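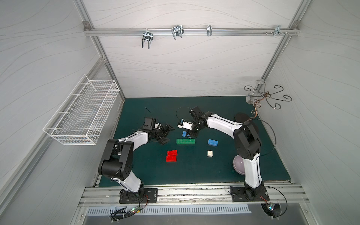
Week 4 handout: bricks, two arms, and getting ready for the bench test

Hello again, everyone. I promised I'd write up what I said in the lab, partly for the people who were at the field trip and partly for those of you at the back who couldn't hear me over the fan. It's a bit long. Get a tea first.

Where we are

By now each pair should have a working login for Fledanance (our scheduling page, the one with the awful purple buttons) and should have driven both arms by hand at least once. If you haven't, see Sneha Dixit before you touch any code. She runs the morning slots, she's very patient, and she will spot it straight away if you pretend you've already done it!

The task for this half of term is brick sorting. Plastic bricks on the mat, mixed colours, mixed sizes, and your two arms have to sort them by colour into piles. Piles first, please. I know some of you want to go straight to stacking. Stacking is week 7.

Who does what: left arm, right arm

I'd like you to think of the two arms as two people sharing a small kitchen worktop. They can both reach the middle, and the middle is where all the trouble happens. Most of last year's crashes came from groups who wrote two perfectly good programs, one for each arm, and then ran them together without letting either know where the other was.

So, the rule for this course: the middle of the mat is a shared zone, and only one arm may be in it at a time while it's moving at full speed. At creep speed you can have both in there, as long as one of them is holding still. Your code asks for the zone, waits until it gets it, does the job, gives it back. Please do give it back. Verena Kuster's group last January had a lovely program that asked for the zone and then kept it for ever, and they sat watching a frozen arm until lunch.

Finding the bricks

You'll be working from the gripper camera. A few things I've learned the slow way:

Look from high up first, then come down. If you start low you'll get one brick filling the whole view and no idea what's beside it.

Bricks of the same colour that touch each other will look like one long brick to the simple colour finder. Two green ones end to end are the classic. You can either measure the blob and split it if it's too long, or nudge it with a closed gripper and look again. I like the nudge, it's crude and I'm fond of it, but either gets full marks.

White bricks are harder than they look. Set your white threshold with the lights on and the arms in their starting pose, then check it again with an arm leaning over the mat, as the shadow changes everything.

Save your pictures! Each group needs 400 saved views before the bench test, with at least 100 of them taken while both arms are over the mat. It sounds like loads. If you save one per move it's a couple of sessions.

Picking up

Grip across the short side where you can. Come straight down, close, pause, lift a little, look again. If the brick isn't there, go back to the looking stage instead of trying the same grab over and over. Nuria Ambaye has put a short loop for this in the shared folder, called Lelia after her cat, and you're welcome to copy it as long as you can tell me what every line does.

The bench test

Each group gets 14 minutes, setting up included. It's marked out of 100: half for the sorting, a quarter for keeping to the shared zone rule, a quarter for your written log. A tidy log of a run that went wrong can still do very well, so write down what went wrong while you still remember it.

I lay the bricks out, you don't, and I won't be kind about it.

Before next time

Read the Vondráček notes up to the section on waiting and handing over. Skip the maths box if it scares you, we'll do it together.

Bring a drawing of the mat with your shared zone marked on it. Pencil is fine.

Book your slot on Fledanance before noon the day before, or Sneha gives it away.

Questions to me, in person or by email, and I'm in the lab most afternoons until five.

Edileuza Seixas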